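Bench notebook, Thursday, September. Equipment planning for the kitchen cell
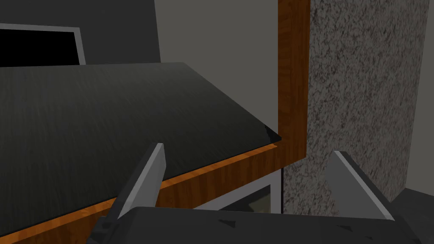
Wrist view in the sim kitchen, gripper open at the counter corner, nothing held.

Long entry today, sorry in advance to whoever reads this next (probably Norbert), but I want the whole budget conversation in one place before it scatters across three email threads and the back of an envelope.

So, the question we sat down with after lunch was whether we buy the second arm this fall or put the money into everything around the first one. I came in very much a second-arm person. Raili came in with a spreadsheet, and I have to say she was persuasive! Her point is that we keep pricing the arm as if it were the whole purchase, and then the mount, the cabling, the fingers and the shipping come along one by one and eat the travel money. She wants every line on the page before we ask for a cent.

What we have in quotes at the moment:

Hultenell parallel gripper, with controller: 2,471
Lirthorpe wrist camera and bracket kit: 1,590
Spare finger plates, flat, one pair: 240
Yoon cable set, the long one: 126

That comes to 4,427 before shipping. No arm in there yet, mind you. Yoon promised the arm quote and I'll paste it in when it lands.

I spent a good part of the morning in the sim with the counter corner layout, trying to get a feel for which finger plates we want. With the flat ones open at the corner, both plates take up a lot of the wrist view, and the housing covers the bottom of it, all the way from the left side over toward the right. I like the flat plates for drawer lips and thin edges, but I'd like to see more of the counter than I do now. The Lirthorpe kit has an adjustable bracket, so it may be worth trying their offset in the model before we commit to the 1,590. Raili agrees. Norbert thinks I'm fussing over a mounting angle, and he may be right, but it's a free thing to check and an annoying thing to find out once the holes are drilled.

Next, the countertop. In the model it's a dark, slightly glossy slab with a wood-grain band under it, and there's a granite-textured column right past the corner. I'm fond of that corner for planning because it's tight and it makes you think about clearance on the right-hand side. For the real cell we don't need stone, obviously, and I'd be happy with a secondhand counter section and a post of the same width standing in for the column. What I would like is a surface with a bit of shine to it, so we find out early how the wrist camera copes with glare. The sim lighting is very even and flat and I don't trust it to tell us anything on that score. I haven't put a price on the counter. Norbert knows a salvage yard and offered to drive out, which is kind of him, and I've written him down for it before he can change his mind.

We also talked about Rollorov, who lease instead of sell. Their terms would let us have a second arm for the spring without the big outlay, and I can see the appeal, but Raili read the fine print out loud and the lease doesn't cover wear on third-party grippers. Our gripper would be third-party. She's going to write and ask whether they'd make an exception for the Hultenell, and until they answer I'm leaving the lease off the sheet altogether.

Where we left it: gripper first, one pair of spare plates with it, and the cable set in the same order to save on shipping. Camera kit waits for the offset check. Second arm stays on the wish list with a question mark next to it (my question mark, Raili wanted to cross it out).

To do, me: load the Lirthorpe bracket offset into the sim and run the same corner approach again, save both wrist views side by side in the shared folder. Ask Hultenell how long the quote is good for.

To do, Raili: Rollorov letter, shipping estimates.

To do, Norbert: salvage yard, and please measure the doorway before you bring anything home.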